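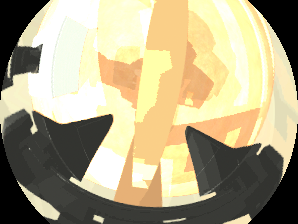

Workshop tips: trying out grippers before you bolt one on

These notes I collected at my own bench and from readers who write to me. They are for people with a small arm at home or in a shared workshop, who have two or three grippers and must decide which one stays. English is my second language, so please excuse if a tool has the wrong name.

Start with the wrist camera view

If your simulator can show the view from a camera at the wrist, look at it first, before you look at any grip force. You want to see both fingertips and a good piece of the space between them. A gripper with a wide body can eat the lower part of the view, and then your object disappears just when you need it most.

With a fisheye lens you get a round view with black corners. Do not stretch it flat for the comparison. Keep it round for every gripper and compare like with like.

Dark fingers on a light background are easy to find, for you and for the software. If your fingers are light, a turn of black cloth tape at the tips helps a lot. Press the tape with a spoon so that the edge does not lift.

A rough simulation is good enough for this. Mine draws surfaces in flat patches with hard edges, and I can still judge whether the fingers cover the thing I want to pick. Save the pretty rendering for later.

Same objects, same order

Keep a shoe box with test objects and do not change it in the middle. In mine there is a wooden spoon, a tea tin, a sponge, a short piece of broom handle and a jar lid. The lid is the hardest, because it lies flat. Always go in the same order, and let every gripper try each object 10 times. Write the result at once. After lunch you will remember only the nice ones.

Barry Heywood from the Vurncombe repair evening adds a good trick. He draws the outline of every object on baking paper and tapes the paper to the bench, so each object goes back to the same place. When the paper is greasy or torn he makes a new one from the old.

What I found with my three

The Lusico two-finger is my everyday gripper. It closes slowly but it is patient with round things. The tips are narrow, and on the sponge this is no problem, but the tea tin turned in them until I glued on a strip from an old bicycle tube.

The Nolte is heavier, 308 grams on my kitchen scale with the cable. My arm does not like it at full reach. I could hear the shoulder motor complain. Close to the base it works very well, and it is the only one which took the jar lid more than half of the time.

The third one I printed myself in January from a free drawing. It flexes. For learning it is fine, for lifting a full tin no.

If I could keep only one, it would be the Lusico with the rubber strip.

Small things that save an evening

Weigh the gripper together with its cable and screws. The number on the box is often without them.

Mark the closed position with a pencil line on the housing. If the line has moved after a session, something slips inside.

Clean rubber pads with warm water and a drop of dish soap, then let them dry overnight. Spirit makes some rubbers hard.

Put the screws of each gripper in its own jam jar. They look the same and they are not.

Lead the cable along the arm with hook-and-loop straps and leave a loose bow at the wrist. Turn the wrist by hand through its full range before you switch on.

Change the controller or the gripper, never both on the same day. I did this once when I moved to the Loststead board, and I needed a whole weekend to find out which of the two was shaking.

When to stop testing

Pads wear. I count the closings in a notebook, and at 3000 I change the pads, also if they still look good. Then I run the shoe box again with the new ones, and I write it on a fresh page with the date of the change. For the printed gripper I look at the finger roots with a lamp from the side, and if there is a white line in the plastic I print a new finger.

Readers who have tried suction on the jar lid, please write to me how it went. I have a small pump here but no good cup yet.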